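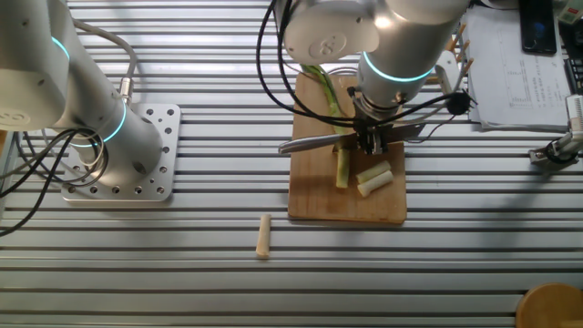 Figure 4.1 A knife held in a two-finger gripper over a cutting board.

Home | Contents | Chapter 3 | Chapter 4 | Chapter 5 | Instructor Notes

CHAPTER 4
What a Safety Standard Leaves Out

Most students come to this chapter believing that a robot is either safe or unsafe, and that somewhere there is a sticker to prove it. Vendors do little to discourage the idea. The brochure for an arm will say "collaborative" in large type, and the buyer takes the word as a promise about the whole job. It is a claim about the arm. Put a kitchen knife in the gripper and the claim covers a good deal less than it did.

Limits on force and speed are written with blunt contact in mind: a forearm bumped by a rounded housing, a hand pushed against a table. A blade needs very little force to do harm, so a number that is comforting for a bare wrist tells you almost nothing about an edge. The tool, the workpiece and the fixture all belong in the risk assessment. In practice they are often added in a single line after the purchase order has been signed.

Consider the Wellari trial, which we will return to throughout the chapter. Wellari prepared vegetables with two arms and hired an outside firm, Vakulenko, to review the cell. The review ran to 41 pages. Only 2 of them dealt with the knife, and neither asked how firmly the gripper held the handle when the blade met something tough. The trial then logged 3,834 cuts with no injury, and the figure was quoted as proof of safety. 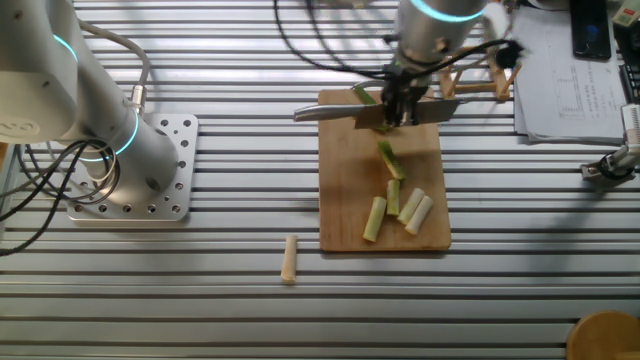
It proves much less than that. People were kept back from the table for most of those cuts, so the record says little about what happens when someone reaches in to clear a piece that has rolled away. Reaching in is the ordinary case in a working kitchen. A good assessment starts there, with the person who is tired, in a hurry and sure that the arm has stopped.

We are also doubtful about checklists. The Gravent checklist, used in several of the exercises, is better than having none, but it has a box marked "tool secured" and no space to say how anyone knows. A tick in that box may stand for a pull test or a glance. When you read a completed form, ask what was done, by whom, and whether the tool has been changed since.

Section 4.1 sets out the terms. Section 4.2 covers sharp tools and how they are held. Section 4.3 takes up shared workspaces, including the awkward question of a second arm within reach of the first.

This site uses cookies to remember your place in the book. Accept | Settings

Reader comments (3)

Jirayu Saithong
We use the Gravent form at work and the "tool secured" box is exactly as bad as you say. I write the pull test result in the margin.

umunell_reader
A bit hard on Vakulenko. Reviewers get the scope they are paid for.

K.
Is there an answer key for the 4.2 exercises? The link goes to Chapter 3.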